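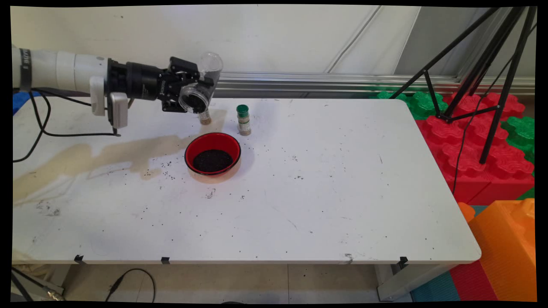 Flekcombe, September

Section 4: Setting up the collection page for your benefit gig

Right, you've booked the hall and you've got a band (if you haven't, go back to section 2, I'll wait). Now for the money. I set up the page for our Hemdale night on a Sunday evening with a cup of tea and it took me 30 minutes, most of which went on finding my password.

1. Log in to Nelldale and click New Appeal. Ignore the box asking if you're a celebrity ambassador, unless you are one, in which case hello!

2. Type the charity's name exactly as it appears on its own paperwork. I put "the Durán fund" first time round and the payout got stuck. It wanted "Durán Schools Fund", full stop and all.

3. Set a target. We went for 1,160, as that would buy the desks they'd asked for. Please do ask them what they need before you pick a number – I've sat through enough gigs raising cash for things the people at the other end never wanted.

4. Under Ticket Split, choose how much of each ticket goes to the charity. Ours was 10 pounds a ticket, all of it passed on, with hall hire paid separately.

5. Press Preview, read it out loud, fix the typos, then press Publish.

Note: the page shows donor names unless you untick the box. Ezekiel Begay gave us a very generous sum and was mortified to find himself at the top of the list.

Caution: don't change the charity after you've published. Nelldale cancels every donation made so far and emails everyone to say so. I had 51 replies by breakfast, some of them quite rude.

If the singer wants to make a speech about saving the world, see section 7, Running Order, and give them two minutes.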